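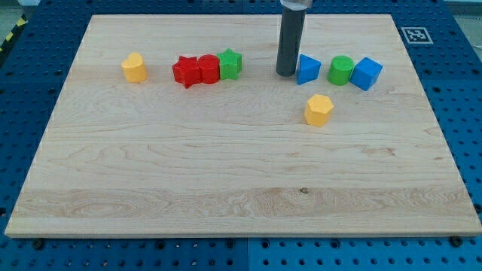 Jul 22, 2020

Back in the lab by eight. Caroline had left the heater off and the windows open, so it was comfortable for once. I spent the first hour on email and on a purchase request for the Cemitz controller that Cornel still hasn't signed. He says it's on his desk. It was on his desk on Monday too.

The rest of the day went to the tube gripper from Skondik. Last week was all the two-finger one, and I wanted the same runs on the same board before I forgot how I had set things up. Same eight blocks, same lights. I changed the approach height and left everything else alone.

The tube is easier to drive than I expected. It takes up very little room, so I can come straight down between two blocks without planning around the fingers. With the two-finger gripper I had to push the red cylinder away from the stars before I could get hold of it. Today I didn't need to. The flat-topped shapes went well all morning, the cylinders best of all.

The stars are another matter. The top face is small once you take the points away, and the plastic is ribbed, so the hold depends on landing close to the center. A few millimeters off and it drops. The heart has the same trouble where the lobes meet. I tried slowing the descent and that helped some. The triangular prism I gave up on when it was lying with a slope toward me. The two-finger gripper wins that one without question.

The log says 1,892 attempts for both grippers together, 773 of them on the tube. I thought I was further along than that. Yaroslav wants the numbers even before he'll look at a comparison, so that's most of next week gone.

Larysa came by after lunch and asked why the camera kept losing the blue blocks. I told her it was the table, which is also blue, and she said to try a different threshold before blaming the furniture. She was right about part of it. The cube is found every time now. The triangle still disappears when it sits near the edge of the wood. I wrote it down for Khrystyna, who knows that code better than I do.

Had one stop at around 60 percent speed, joint limit on the wrist. Reset it and carried on. It happened again at the far right end of the board, so I think the home pose needs to move a little. I'll do that first thing tomorrow, before I touch the gripper again.

Flurko's quote for the soft fingers came in. Too much for what it is, and delivery isn't until August. I forwarded it to Cornel anyway.

Left at six thirty. Forgot my lunch box in the fridge again. Need to call the dentist.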